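Monday, March 2026

Bed day. Stripped it at seven, sheets in, gray fitted one back on. Corners fought me as usual. Two pillows at the head, white headboard wiped down, done before coffee. The plush fruit lives in the white basket now — that's the rule since August. Basket up on the matress while I sort.

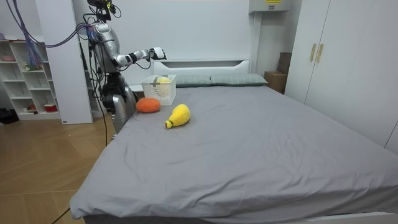 Posted by the Almont spare room diary
Filed under: bedroom, tidying

Orange one and the long yellow one out on the sheet, round one in already. Still can't decide if they sleep on the bed or go on the Trero shelf. Shelf is nicer. Shelf is also mostly empty. Kälin had bigger baskets, 91 for a set, too much for plush fruit. Walked out.

Sheet creases again the second you put anything on it. Not ironing it. No.
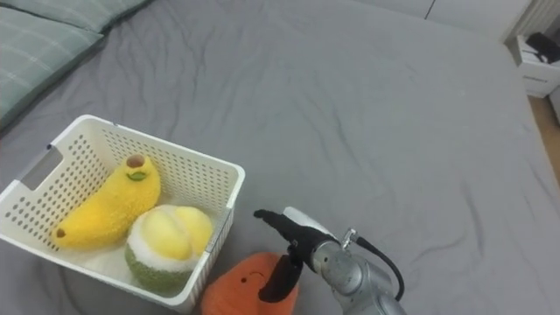 and then the lamp, which needs a bulb, and the Sustuvwood drawer that sticks. Rubbed candle wax on the runner, seems a bit better, will try agian tomorrow. Found around 500 in old coins at the back of it, mostly the small ones. Into the jar. Need to vacuum under the bed too — later, lunch first. 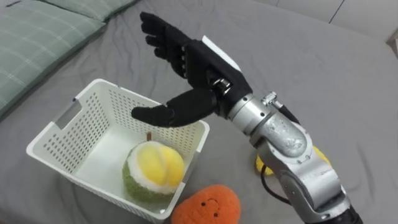 Does a basket with holes in the sides need a liner for plush toys?
Mine has none. They air out fine and dust shakes through, I just rinse the basket every few weeks.

Pillowcases still to fold. Off to the store before it shuts.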